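Schneeglöckchen im Topf und im Beet - Sprechnotizen für den Gartenabend

Begrüßung kurz halten, Saallicht halb herunter. Beginn 19 Uhr, Fragen bitte gleich zwischendurch!

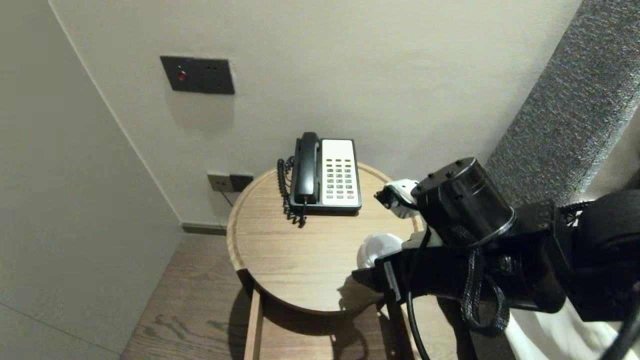

Einstieg: Wie ich dazu kam
Erzählen, wie mir Elsie Cropper im Januar zwei Zwiebeln der Sorte 'Umura' in die Hand gedrückt hat. Ich kannte bis dahin nur das gewöhnliche Galanthus nivalis aus dem Garten meiner Oma - und plötzlich kniete ich mit der Lupe im nassen Laub und war hin und weg. Heute stehen bei mir 151 Töpfe. Kurz Luft lassen, da lachen meistens welche.

Standort
Lichter Schatten unter Laubgehölzen, im Frühjahr feucht, im Sommer nicht knochentrocken. Unter meiner alten Hasel wachsen sie am allerbesten. Schwerer Lehm geht, wenn man Lauberde und etwas Splitt einarbeitet. Staunässe mögen sie gar nicht!

Topfkultur
Tiefe Töpfe, 9 cm reichen für eine einzelne Zwiebel. Mischung herumgeben und anfassen lassen (Tüte steht unter dem Pult). Töpfe im Sandbett einsenken, dann friert der Ballen nicht so schnell durch. Umtopfen, sobald das Laub einzieht.

Teilen
Mein Lieblingsteil, hier ruhig Zeit nehmen. Horste direkt nach der Blüte aufnehmen, mit Laub, und sofort wieder setzen. Trockene Zwiebeln aus der Herbsttüte kommen oft schlecht. Wilmer Cuervo teilt erst im Juni und schwört darauf - wir streiten jedes Jahr darüber, er hat leider die schöneren Horste.

Sorten zum Herumreichen
'Potar': früh, kräftig, für Anfänger wunderbar.
'Alaoui': gefüllt, etwas kopflastig, duftet bei Sonne nach Honig.
'Clotbridge': grüne Spitzen außen, wächst langsam, bitte nicht drücken!

Krankheiten
Grauschimmel: befallene Triebe sofort raus, in den Restmüll, nie auf den Kompost. Narzissenfliege erwähnen, falls jemand fragt.

Schluss
Tauschliste liegt am Ausgang. Wer Samen möchte, schreibt seinen Namen auf einen Umschlag und legt ihn in den Korb.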